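Home | Contents | Chapter 1 | Chapter 2 | Chapter 3 | Index
By Vlastimil Vaněk, June
2338 views 100 shares 2 comments

Chapter 2
Trays and Tray Service

2.1 Scope of the chapter

Chapter 1 dealt with crockery as separate pieces. In service, crockery is seldom moved one piece at a time. It travels on a tray, and the tray decides how much can be carried, how far, and how quickly a table can be laid or cleared. This chapter covers the parts of a tray, its surface finish, the placing of plates, and the preparation of the table that receives it. Trolleys and racks are left to Chapter 3.

2.2 Parts of a tray

Three terms are used throughout. The floor is the flat area that bears the load. The rim is the raised border. The lip is the upper edge of the rim, where the fingers close when the tray is lifted. Some makers also fit handles, either cut through the rim or fixed to it; a tray without them is lifted by the lip on its two short sides.

The corners of a rectangular tray may be square or rounded. Rounded corners are wiped clean in one pass of the cloth. Square corners hold crumbs and need a second pass with a folded edge. At the Londel training kitchen both kinds are kept on the same shelf, and students are expected to clean each accordingly.

2.3 Surface finish

Floors are plain, patterned or printed. A printed wood grain is common on trays meant for the dining room, where a plain grey catering tray would look out of place. The print has no bearing on strength or grip — these depend on the material beneath and on any coating — and should be ignored when a tray is chosen for a heavy load.

Pale crockery on a darker floor is easy to check for position. A white plate on an orange-brown wood-grain tray shows its curved rim clearly, and the gap between plate and tray rim can be judged from a standing position.
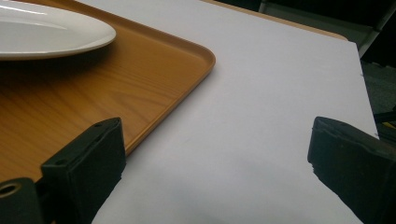 2.4 Placing the load

The heaviest piece is placed first, near the centre of the floor. Lighter pieces follow on alternate sides. No piece should rest on the rim, and cup handles should point inwards. In the Puststead method, used in the exercises, the tray is loaded on the table and lifted only when complete. The Procházka method — loading on the forearm — is described in section 2.6.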